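Spines, shelves and the direction of type
Last updated 4/19/19
163 shares | 7 comments

The direction in which a title runs along a book's spine is treated by most publishers as settled. In Britain it runs from top to bottom, so that the words can be read when the book lies flat with its front cover facing up. In France and several neighbouring countries much of the trade still runs it from bottom to top. Each side has a sound argument. My complaint is that libraries and shops, which have to handle both, have done very little about the result.

I spent part of last October reshelving the foreign-language room at the Brirley reading library, which holds over 4000 volumes in a space meant for fewer. The stock is arranged by author, with languages mixed. A reader moving along a shelf must tilt the head right for one title, left for the next, and then right again. Over a whole bay this is slow, and for anyone with a stiff neck it is unpleasant. Readers skip what they cannot take in quickly, and the books that get skipped are the ones in the minority direction.

The usual defence of the British practice is the flat stack. A book on a table, face up, shows a spine title that reads normally. This is true, and for a shop with display tables it matters. But a library keeps very few books flat. The defence of the other practice is that a numbered set, shelved from left to right, can be read as a list once the head is tilted to the left, with volume one at the top. That is also true, and matters mainly to owners of long sets.

Jitendra Chaudhary, who catalogued the room before me, proposed a label at the foot of every spine carrying a short title set horizontally. I opposed this at the time on grounds of cost and appearance. I now think he was right about the principle and wrong about the size. His trial labels allowed 50 characters, which forced the type down to a size that could not be read from standing height. An author's surname and one word of the title would do the job.

Saimi Heinonen has argued in reply that labels hide the publisher's design, and that the fault should be corrected at the press. I have some sympathy. A thick spine can carry horizontal type without difficulty, and designers often turn the title sideways on a spine that had ample room for it. On thin books there is no choice. A single standard would help there, but I do not expect one in my working life, and it would do nothing for the stock already on the shelf.

Scripts that can be set vertically avoid the question. In Chinese and Japanese the characters stay upright and are stacked one above another, so the reader's head stays upright too. The spine is narrow and tall, and the line of text is narrow and tall. The Latin alphabet can be stacked in the same way, but it reads badly - the letters vary in width and word shapes are lost. I would not recommend it except for very short titles.

My proposal is therefore modest. Mixed-language rooms should label horizontally, in large type, and leave the rest of the spine alone. 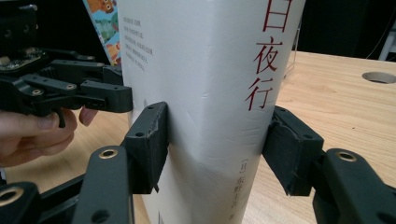
A title set vertically, with the characters upright.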